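Your Phone Should Still Open With a Dead Sensor

Posted March 24, 2018

Phone makers have spent the past few years moving the unlock step from the keypad to the finger, and now from the finger to the face. Each move has been sold as a gain in speed. I have no quarrel with the speed. My complaint is with what happens to the passcode, which every one of these phones still has and which most of them now treat as an embarrassment.

The passcode is the root credential. On nearly every phone sold today, the fingerprint or face match does not replace it. The match releases a key that was made available when the passcode was first entered after startup. Restart the phone and the sensor is useless until the code has been typed once. Fail the match too many times and the code is required again. Change a security setting and the code is required again. The sensor is a shortcut to a session the code has already opened.

That design is sound. The trouble starts when the screens built on top of it are drawn by people who assume the shortcut always works.

Take the Loureiro handset I have carried since last May. With the default lock screen, there is no visible way to enter a code. The owner has to wake the phone, swipe up, let the face match run and fail, dismiss a suggestion to try again, and then tap a line of small gray text. The sequence takes almost 12 seconds on a cold start of the lock screen process, and it can't be shortened in settings. On the model before it, the keypad appeared with the first swipe. The underlying security is the same on both. Only the path has been buried.

Loureiro's support page says the change was made to reduce clutter. A keypad is clutter in the same sense that a door handle is clutter.
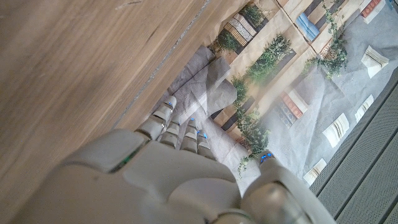

The second problem follows from the first. A code that is rarely typed is a code that is chosen badly or forgotten. When people entered four digits dozens of times a day, they at least remembered them. The argument for the sensor was that, with the daily typing gone, owners could afford a longer code. In practice the setup screens do very little to bring this about. The Loureiro setup asks for 6 digits, accepts the same digit repeated, and moves on. A full password can be set, but the option sits under a menu labeled "other methods," next to a pattern grid that should have been retired long ago.

So the owner ends up with a weak root credential protected by a strong shortcut. Anyone attacking the phone will simply skip the shortcut. The quality of the sensor has no bearing on the result at that point, and the sensor is the part that gets the slide in the launch presentation.

Ollell does better here, and it should be given credit. Its current setup process checks the code against a list of common choices and refuses them. It doesn't offer a way past the refusal. It also asks for the code again at fixed intervals even when the sensor has been working, so the owner keeps it in memory. People complain about this on the company's forum. I would leave it as it is. The interval could be adjustable within limits, but there should be no way to turn it off.

Where Ollell falls down is recovery. If the sensor fails as hardware, the phone treats the fault as a tampering event and locks the payment app, the password store and the work profile until a service center clears a flag. The code alone won't do it. This makes the sensor a required part in a system where it was supposed to be a convenience. A cracked screen can now take away access to things that have nothing to do with the screen.

I understand the reasoning. A sensor that has been swapped might be a hostile sensor, and the phone has to refuse to trust it. Refusing to trust the sensor is correct. Refusing to trust the owner, who has supplied the root credential in full, is a different decision and a wrong one. The two have been joined because it was simpler to write a single check.

This matters more as sensors move under the display. A sensor on the back of a phone is a separate part that can be replaced at a bench in a few minutes. A sensor bonded to the display panel is replaced along with the panel, and panels are what people break. If the pairing between panel and main board can only be restored with the maker's own tool, every broken screen becomes a trip to the maker. Independent shops can fit the glass but can't hand back a fully working phone.

Turnport, which sells diagnostic software to repair shops, published a short technical note on this and made a proposal I think is right. The phone should detect the new sensor, erase all enrolled prints, demand the passcode, and then allow fresh enrollment. No outside tool is involved. An attacker who fits a rogue sensor gains nothing, as the old prints are gone and new ones can't be added without the code. The note also suggests a permanent entry in the phone's repair log, so a later buyer can see that the part was changed.

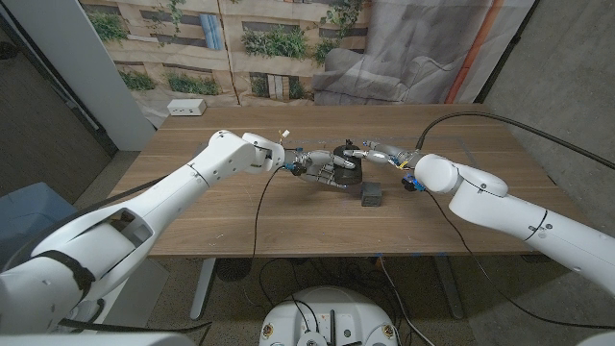 Two robotic arms at a wooden table, one hand gripping a black cylindrical object.

The usual objection is that a rogue sensor could record a print during the fresh enrollment. This is true, and it is a real risk for a small number of people. Those people should use the maker's service and should probably not be using a fingerprint at all. It's a poor basis for a rule covering everyone else. A maker that wants to serve both groups can add a strict mode, off by default, that disables enrollment on any sensor it did not fit.

There is a further argument, heard mostly from marketing departments, that the passcode is going away and that effort spent on it is wasted. I don't see how it can. A face or finger match produces a score, and the score is compared to a threshold. It isn't a secret, and it isn't stable enough to derive a key from without a good deal of extra machinery. It also can't be changed after a leak. Something the owner knows, or a separate device the owner holds, has to sit underneath. For a phone, the separate device is the thing most likely to be lost in the same bag.

What I would ask for is modest, and none of it needs new hardware. Show the keypad on the first swipe. Refuse bad codes at setup. Ask for the code on a schedule. Let the code, and only the code, restore every function after a repair. Write the repair down where a buyer can read it.

The Bondadthorpe reference firmware, which several of the smaller phone makers build on, already supports 3 of these as build options. They are switched off by default, and as far as I can tell no shipping phone has switched them on. The next release is due in May. Changing the defaults would be a small edit to a configuration file, and any maker who objects would still be free to change them back.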